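Burkside Tenants and Neighbors, minutes, 2020-12-02

I took notes again, so blame me for the spelling. We had 11 people on the call, plus Cyrill Kofler, who dialed in late from the bus.

First up was the warehouse fire inquiry. The county prosecutor has asked for the inspection records on the Venent building going back to July, and we voted to hand over our complaint letters too (all 55 of them!).
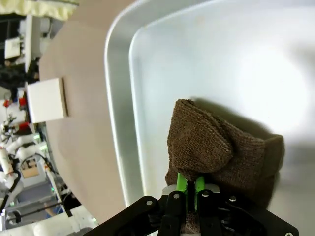
Orlando Taipe said he wanted copies made before anything left the office, and asked who would sign for them. I said I would.

Then we got into the former building inspectors. Two of them have been called to give statements, and we spent way too long on whether we should be in the room. I think we should ask, at least.

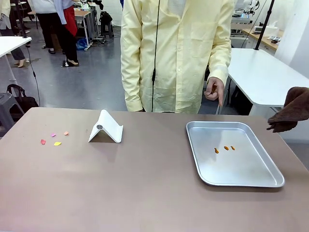
The county clerk's letter says the hearing is open but seats are limited, so please tell me soon if you want one. Cyrill thinks the Huaranga Street families should go first and I agree, and so did everybody else.
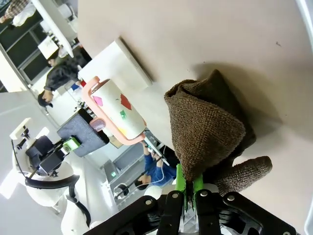 Brown towel, held up over the table

Next, the relief fund. Sasutine Hall is still offering its kitchen for hot meals, and we're paying $99 for the permit. Passed, no objections.
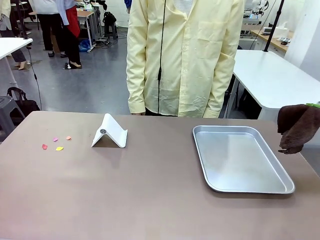
I also promised to write to the county about the blocked alley, again. Orlando will read my draft before it goes out. We quit a bit after nine.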